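The Drawer That Waits for Its Owner

By Parveen Ghauri

July 14, 2022

When my mother-in-law moved out of her house in Lorkness, we found 32 keys in a biscuit tin. Not one of them opened anything we could name. She did not want to throw them away. "One of them is for the garden," she told us, and she went to make the tea.

I have thought about this tin many times since then. Every home I know has such a place, a tin or a bowl or, most often, a drawer. In my parents' flat it was the second drawer in the kitchen, under the cutlery. In my own home it is in the hallway, and it holds batteries, string, a tape measure, birthday candles already used once, and the instructions for a kettle we no longer own.

In English it is called the junk drawer, a name which I find a little unfair. When I came to this country I learned the word from a neighbour, who asked me if I had a fuse. I said no. "Look in your junk drawer," she said, and I was almost offended. But I looked, and there was a fuse.

For this article I asked people to open their drawers for me. I expected many of them to refuse. A wardrobe can be shown to a guest, and also a bookshelf, because we arrange them knowing that somebody will look. The drawer in the hallway is arranged for no one. Still, most people said yes, and several of them apologized for 20 minutes before they let me see anything.

Nkrumah Ayaaba drives the early bus between Lorkness and Nallen. His drawer is beside the back door and it is very deep. He took the things out one by one and laid them on the bench. There was a torch without glass, a dog collar, and a folded paper with the colour of the bedroom wall written on it. The dog died in February. He put the collar back first, at the bottom, and then the other things on top of it.

"My wife wants to clean it," he told me. "I say to her, you can clean it when I am at work. But she never does it. She opens it, she looks, she closes it again."

I believe many families live with this agreement. A drawer of this kind belongs to everybody, and so it is difficult for one person to decide. Who can say that the small black plug is useless? Perhaps it belongs to the camera. Perhaps the camera is in the attic.

In Nallen there is a shop named Kobzar which sells second-hand furniture, and the staff there know more about this subject than I do. People sell a desk or a sideboard and forget to empty it. On the counter is a shoebox with the things that were found, and it costs nothing to look through it. I saw foreign coins, a school badge, a letter from a dentist and 49 cents taped to a card. The card said "for Tuesday." The shop keeps everything for one year. Very few people come back for it.

The furniture itself has changed too. Old drawers were often wood sliding on wood, and in humid weather they became stuck. My grandfather rubbed a candle along the edges every summer, and I can still remember the smell. Today many drawers travel on metal slides, and they open with one finger. It is more comfortable, I admit. But my grandfather's drawer made such a noise that the whole house knew when somebody was looking for the scissors.
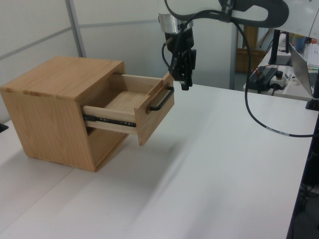
A small wooden cabinet with its drawer part open, showing the metal slide along the side.

There are people who will help you to become free from all this. The tidying service Clullier charges $300 for a day, and its leaflet promises that every object will have a home. I read the leaflet twice. Then, I must confess, I put it in the hallway drawer.

I did try the job by myself one Sunday. I sat on the floor with three bags, as the leaflet advised. After two hours I had thrown away seven dry pens and the instructions for the kettle. The candles I kept, for they are still long enough for a small cake. I also found a photo-booth picture of my husband from before we met — he has a terrible moustache — and the rest of the afternoon went to that.

The biscuit tin lives with us now. My mother-in-law has a new flat with one door and one key, and no garden. Last month she asked on the phone if we still had the others. I said yes, all of them, and she said good, and we talked about the weather.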